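Why a Pen Cup Does Not Tip Over
Desk Things, part 6
Text by Gus Kasprzak

A pen cup is a container with one open end. It stores long, thin objects upright, so that they take up very little space on a desk. A marker lying flat needs a strip of desk as long as itself. Standing up, it needs a spot the size of a coin.

Many pen cups are made of wire mesh. Mesh is a sheet with a regular pattern of small holes. The holes reduce the weight of the cup and let dust fall through. A solid rim runs around the top – this keeps the mesh in shape and covers the sharp wire ends.

Every object has a center of gravity. This is the point where its weight balances. A cup stays standing as long as that point is above its base. If the cup leans so far that the point moves past the edge of the base, the cup falls.

Long pens raise the center of gravity. They also lean on the rim, which moves some weight to one side. A cup with all its pens leaning the same way tips more easily than one with its pens spread out.

Test it yourself
Put one ruler in an empty cup. Push the rim gently with a finger until the cup starts to tip. Now add 40 paper clips to the bottom and push again. The second push has to be harder. The clips are heavy and low, so the center of gravity has moved down.

Words to know
Base: the part an object stands on.
Rim: the edge around an opening.
Mesh: a sheet made of crossed wires or threads.

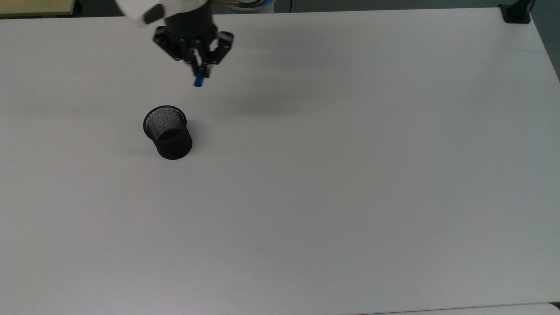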